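Ticket 74: Desk cleaning task, keycap removal
Site: Irkent workshop, front bench
Opened: 06/08/2024
Priority: Low
Status: Open

Reported problem
The Onemel desk routine is meant to lift keycaps, brush out the crumbs and put the caps back. Sales has it listed as "household ready". We ran it on an old black office keyboard and it pulled 2 caps in 60 minutes. One of those went on the floor. A person with a wire puller does the whole board in less time than that.

Tried so far
Restarted the controller. No change.
Lowered the closing force one step. Jaws slid off the cap.
Raised it again. Jaws held, but the neighbouring cap came up too.
Swapped the jaw pads for the softer set from Masri. Slightly better on the space bar, worse on everything else. 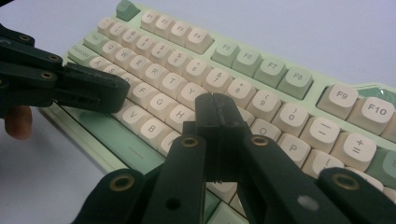 Keycap spacing is where I think the whole idea falls over. The routine was tuned on flat caps with wide gaps, and most people who care enough to have their keyboard cleaned own something nicer. Take the mint-green board with cream and sage caps. The tops are rounded and sculpted, so flat jaws don't have much to sit against, and with the jaws that close over the middle of the board you lose sight of most of the keys between T and I. If I can't see which cap I'm after, I doubt the software will do better.

Reply from Testurent support
Please recalibrate using the 3 point method and send us the log. Colour settings should be left at default.

Our reply
Recalibrated, log attached. Same result. Default colour settings were never touched. Can you tell us which keyboards this was tested on before it went in the brochure? We asked in April and got a link to the brochure.

Next step
Desk cleaning stays a manual job until we get an answer. Wiping a bare bench still works fine and can be left switched on.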